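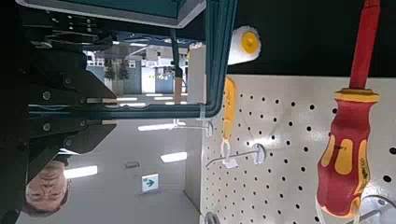

Okay, hi everyone, I'm Kirsty. Start with the pegboard, before any slides.

Ask: who has a drawer at home where the tools just go? (Wait for hands. Mine goes up too!)

My big red and yellow screwdriver used to live in that drawer, and I bought a second one because I couldn't find it. On a white board you can spot it from the doorway. Same with the skinny yellow-handled tool, hung up by its little loop.

Hooks next. Leave a few empty – you'll buy more stuff, you know you will. Tell the Amlow garage story here, keep it to 2 minutes.

Paint rollers: fluffy covers hate being squashed under things. Pass the old one around.

Then over to Tane for questions.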